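Retora Remote Teaching: Frequently Asked Questions

Last updated Jul 5, 2018

Do I need to know anything about robots?
No. You need two working hands and a tolerance for being told to slow down. Most people who sign up at the Grakville workshop have never touched an arm before, and they pick up fewer bad habits than the ones who have.

What will I be doing?
You sit at a Giltum handset, watch the view from the wrist, and do the job while the arm copies you. Each go is recorded as one demonstration. We currently hold 3,937 of them, a fair share of which show a robot gently missing.

Can't I just push the arm about by hand?
For big, forgiving jobs, yes, and we still teach drawer opening that way. For small parts your own hands get in the view, and then the robot learns that every task begins with a large thumb.

Why do you use old computer boards?
They are cheap, fiddly and full of things that must go in straight. Taking hold of a processor at the socket is the task people ask for most, until they have tried it.

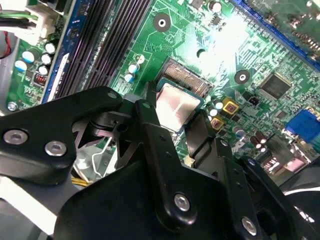
Processor between the fingers, socket pins showing: the part of the job where people stop talking.

How do I know if I'm gripping too hard?
Watch the force bar on the left of your screen. Green is fine. Amber means ease off. Red means you will be meeting the spares drawer.

What if I bend the pins?
Press Discard, then tell us. Please do both. A demonstration with bent pins that gets saved as a good one is worse than no demonstration at all – the robot has no way of knowing you were embarrassed.

How many tries before it learns?
For a single board layout, up to 500. Move the board a little between goes, or it will learn one spot on the bench and nothing else.

How long is a session?
Twelve demonstrations, then a break of five minutes. You may feel you don't need the break. Your later recordings will disagree.

Can I use my own controller?
If it works with the Yeoh adaptor, bring it along. Steering wheels have been tried.

When is the next intake?
October. The form goes up on the Retora sign-up page a few weeks before, and places are given in the order forms arrive.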